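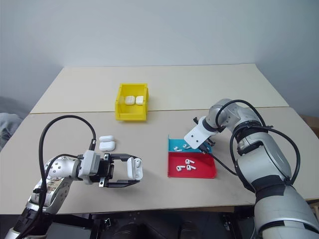 小型電子機器の郵送回収「Jineo」 よくあるご質問

2022年8月18日　Ludivine Marty(Jineo利用者窓口)

印刷する | メールで送る

申し込みについて

どんな品物を送れますか。
対象は11品目です。携帯電話、スマートフォン、デジタルカメラ、ICレコーダー、携帯音楽プレーヤー、イヤホン(有線・無線)、電子辞書、電卓、携帯ゲーム機、ACアダプター、USBケーブルを受け付けています。動作しないものや画面が割れたものも送れますが、電池がふくらんでいるもの、液漏れしているものは対象外です。お住まいの自治体の案内に従って処分してください。

パソコンやタブレットは送れますか。
送れません。姉妹サービスのTrumeoで受け付けています。申し込み画面も会員番号も別になりますので、Jineoの袋にパソコンを入れないでください。入っていた場合は着払いで返送します。

費用はいくらかかりますか。
回収袋1枚につき440円です。袋の代金と片道の送料、データ消去の費用を含みます。品物の数による追加料金はありません。

袋にはどのくらい入りますか。
1袋の上限は1000グラムです。袋の口が閉まらない場合は、重さが上限以内でも2袋に分けてください。口をテープで継ぎ足した袋は郵便窓口で断られることがあります。

法人でも申し込めますか。
申し込めます。請求書払いをご希望の場合は、申し込み画面の「支払い方法」で「法人・団体」を選んでください。登録の確認に数日かかります。学校や自治会など法人格のない団体も同じ区分です。

梱包と発送について

電池は外したほうがよいですか。
工具を使わずに外せる乾電池は外してください。内蔵の充電池は外さず、そのままお送りください。分解された機器は受け付けられません。また、電源は必ず切ってください。ゲーム機はスリープ状態のまま届くことが多いので、電源メニューから完全に終了しているかどうかご確認ください。

緩衝材は必要ですか。
回収袋は内側がクッションになっています。画面のある機器を複数入れるときは、画面どうしが触れないように紙を一枚はさんでください。新聞紙で十分です。

無線イヤホンはケースに入れて送るのですか。
無線イヤホンは、左右の本体を充電ケースに収めてふたを閉めた状態で送ってください。片方だけ、ケースだけでも受け付けますが、その場合は申し込み画面の備考欄に「片方のみ」「ケースのみ」と入力してください。数人分をまとめて送る方は、一組ずつ小さな袋に分けていただくと助かります。
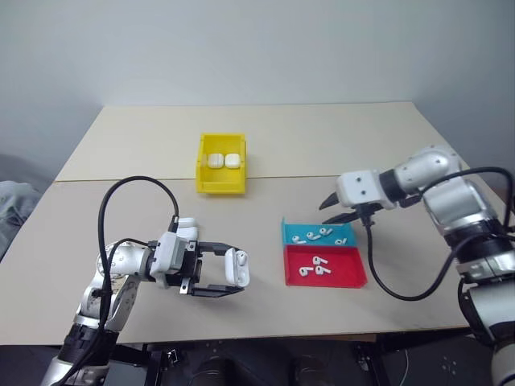

左右の組み合わせがわからなくなったイヤホンも送れますか。
組み合わせの不明なイヤホンも、部品扱いの品物として受け付けます。再使用には回さず、材料として処理しますので、左右の確認をしていただく必要はありません。家族で同じ色の機種を使っていると、写真の青い仕切りのように、四つの白いイヤホンが軸の向きもばらばらに入った状態になりがちで、外見だけで持ち主を分けるのは困難です。無理に組み合わせてケースに入れると、再使用の検査で不合格になります。

発送先はどこですか。
袋に印刷済みですので、宛名を書く必要はありません。差出人欄には、申し込み時と同じ氏名を記入してください。旧姓や会社名で届いた袋は照合に時間がかかります。

受付番号はどこに書きますか。
申し込み完了メールにある4桁の番号を、袋の裏面右下の枠に書いてください。番号が2441であれば「2441」とだけ記入し、ハイフンや氏名は付けません。油性ペンを使用してください。

データと個人情報について

データは消してもらえますか。
到着後に当方で消去しますが、発送前にもご自身で初期化をお願いしています。電源が入らない機器は初期化しなくてもかまいません。記憶部分を破砕します。

SIMカードやSDカードが入ったままでした。
開封時に見つかったカードは破砕し、返却はしていません。写真などを残したい場合は、発送前に必ず抜いてください。発送してしまった直後であれば、到着前に限り返送の手続きができますので、受付番号を添えてメールでご連絡ください。返送料はお客様のご負担になります。

消去証明書は発行されますか。
ご希望の方にPDFで発行します。申し込み画面で「証明書あり」を選んでください。あとからの追加はできません。証明書には機種名と処理日を記載します。イヤホン、ケーブルなど記憶部分のない品物は記載の対象になりません。

到着後の処理について

送ったものはどうなりますか。
運営会社のMerodonが開封し、再使用できるものと材料にするものに分けます。再使用品は検査と清掃のあと、中古部品を扱うBoonyaritに引き渡します。それ以外は金属とプラスチックに分けて処理します。どちらになったかを個別にお知らせすることはしていません。

買い取りはしてもらえますか。
Jineoは回収サービスで、買い取りは行っていません。査定のご依頼にもお答えできません。

届いたかどうか確認できますか。
マイページの「状況」欄が「到着」に変わります。表示が変わるのは開封後なので、郵便の追跡で配達済みになってから数日遅れます。連休のあとはさらに遅れることがあります。

やはり返してほしいのですが。
「到着」の表示になる前であれば返送できます。表示が変わったあとの返却は、理由にかかわらずお受けできません。

引っ越しましたが、手元の袋は使えますか。
使えます。マイページの住所だけ変更してください。袋そのものに有効期限はありません。ただし、11月に袋の様式が変わります。旧様式の袋もそのまま使えますが、裏面の枠の位置が新しい説明図と異なりますのでご注意ください。

印刷する | メールで送る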